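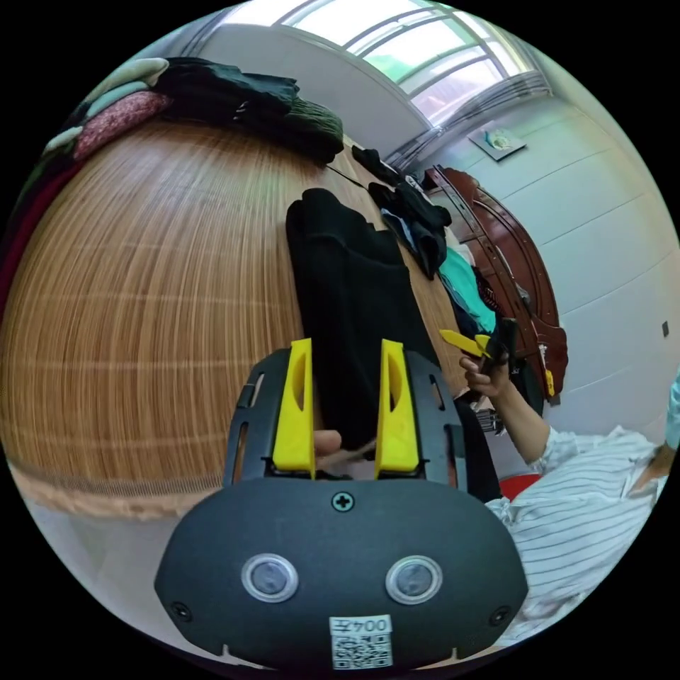
Call for Participants: Garment Handling at Home

Skinon is recruiting adults in the Belton area to record clothing tasks with hand-held grippers. The recordings will be used to train a folding policy for the Trotolex project. Sessions are held in participants' own homes. No technical background is required.

Tasks

Each participant completes 100 folds over several sessions. Items are picked up, spread, folded and stacked using the gripper fingers only. Failed attempts are kept and marked as such. The full set will contain over 3,000 folds.
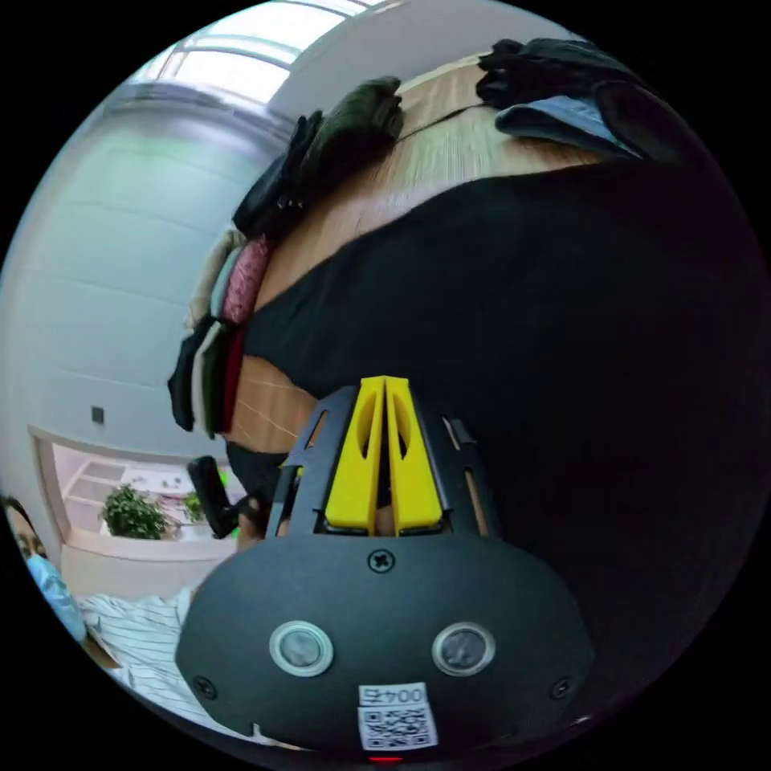
Dark fabric is the weak point of the current model. Edges and layers are hard to separate when the cloth has little visible texture, and error rates rise accordingly. We therefore give priority to homes with a good share of dark clothing. A large black cloth spread on a light wooden surface, with folded garments kept along the edge, is a suitable working layout – the outline stays readable against the wood. Daylight from a window is acceptable.

Requirements

– Age 18 or older
– Normal use of both hands
– A flat surface at least 57 inches long
– Able to attend a short training session at the Ammann building, Room 202

Payment is per completed session. Travel to training is refunded. Recording starts in October.

To apply, send a short note listing your available hours and the size of your work surface.

Last updated: October

We use cookies to measure visits to this page. Accept | Decline

© Skinon | Contact | Privacy | Back to top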